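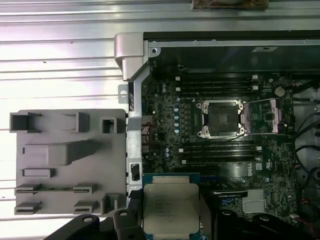

Runholm fingers on an Intel processor, with the open socket and its pink cover in view.

Runholm two-finger gripper with small-parts fingers

I've been putting this one through computer work for my shop page, and I like it more than I thought I would! A processor is a nasty thing to hand to a gripper. It's thin, it's stiff, and you really only want to touch the edges. The Runholm fingers come with angled plates and a bunch of bolt holes, so you can swap the tips around until they suit your part (I went through more tips than I care to admit, and Tormod Torvik cut two of the sets for me).

What you get: the gripper body, one pair of fingers, 13 screws, a 40 cm cable and a printed sheet that is not great. Ask me for Glenys Gilchrist's setup notes instead, they're much clearer.

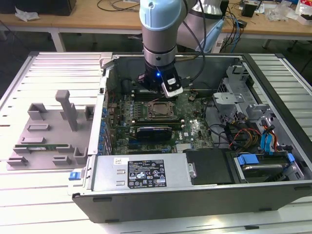
Over the memory slots on the Dell tower, blue LED lit, spare RAM module on the printed fixture.

I compared it with the Plornitz, which is the gripper I sold most of last year. The Plornitz squeezes harder and it's cheaper, no argument there. But the body is wider, and between a graphics card and a drive cage that gets old fast. The Runholm also has a finer step on the force setting. I leave mine at 68 on the dial for memory and lower for processors. If all you move is boxes, save your money and buy the Plornitz!

One gripe: route your cable with some slack before you start. I had mine too tight at first and the wrist didn't want to turn all the way (my fault, but the sheet could have said so).
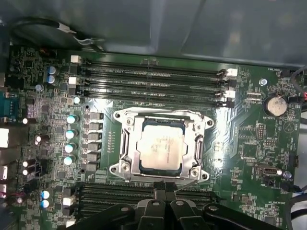 Wrist camera view of the socket with a processor in the frame. "BATTERY1" is easy to read on the board.

The wrist camera is sold separately. I tried the Eneck and the Miranda, and I'd go with the Eneck for close work like this. Yuk-lan Mok runs the Miranda on her own arm and swears by the colors, so write and ask if you want her side of it.

Gripper and fingers together are $500, shipping extra. Next batch is due in December. Spare tips are on the parts page.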